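Aktenordner

Der Aktenordner, in Amtsstuben schlicht Ordner, ist ein Behältnis zur Aufbewahrung gelochter Blätter, die man vermutlich nie wieder ansehen wird, aber keinesfalls wegwerfen darf. Er besteht in der üblichen Form aus zwei Deckeln, einem Rücken und einer Hebelmechanik, deren Bügel sich nach einigen Jahren nur noch ungefähr treffen. In der Schweiz heißt er auch Bundesordner, womit die Frage der Zuständigkeit immerhin dem Namen nach geklärt ist.

Geschichte

Vor der Verbreitung des Ordners wurden Schriftstücke gefaltet, gebündelt, verschnürt oder in Mappen geheftet. Wer ein Blatt aus der Mitte benötigte, brauchte Geduld und anschließend einen neuen Faden. Die Hebelmechanik setzte sich ab dem späten 19. Jahrhundert durch und erlaubte es, einzelne Blätter zu entnehmen und sogar zurückzulegen. Von der zweiten Möglichkeit wird bis heute zurückhaltend Gebrauch gemacht.

Aufbau

Der Rücken trägt ein Schild, auf dem der Inhalt vermerkt ist oder der Inhalt, der einmal vorgesehen war. Darunter sitzt das Griffloch, meist mit einem Ring aus Metall oder Kunststoff eingefasst. Es dient dazu, den Ordner mit einem Finger aus der Reihe zu ziehen. Bei voller Belegung des Regals kommen die Nachbarn mit.

Die Mechanik ist in der Regel auf den hinteren Deckel genietet. Ein Niederhalter soll die Blätter flach drücken. Er geht als erstes Teil verloren und findet sich in Schubladen wieder, in denen auch einzelne Schlüssel liegen.

Ordnungssysteme

Abgelegt wird kaufmännisch, also das Neueste oben, oder behördlich, das Neueste hinten. In Betrieben, die beides kennen, wird beides im selben Ordner praktiziert. Eine dritte Schule vertrat der Registrator Ákos Rácz, der die Stadtverwaltung von Durutberg auf eine Ablage nach Farben umstellte: Blau für Laufendes, Grau für Erledigtes, Rot für Streit. Das System bewährte sich, bis der Lieferant Kozma das Grau aus dem Sortiment nahm. Seither gilt in Durutberg nichts mehr als erledigt.

Die Nachbargemeinde Fleden übernahm das Verfahren ohne Rot und musste ihre Kleingartenangelegenheiten unter Blau führen, wo sie sich dem Vernehmen nach noch befinden.

Aufstellung

Ordner stehen aufrecht, mit dem Rücken zum Betrachter. Offene Regale haben den Schrank vielerorts verdrängt, obwohl sich ein Schrank wenigstens schließen lässt. Die häufig gebrauchten Bände gehören in Griffhöhe, die übrigen nach oben. In der Praxis entscheidet die Körpergröße der Person, die zuletzt aufgeräumt hat.

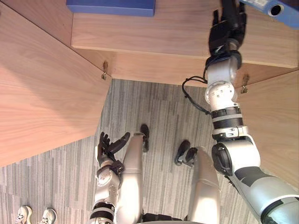

Sammlungen

Das Heimatmuseum in Rarnow besitzt nach eigener Angabe 4000 Ordner, von denen 2000 leer sind. Die leeren gelten als besser erhalten. Die Dauerausstellung ist von Mai an jeden Sonntag geöffnet. Der Bestandskatalog liegt im Lesezimmer aus und ist gebunden.

Siehe auch

Heftstreifen, Locher, Registratur, Stehsammler, Trennblatt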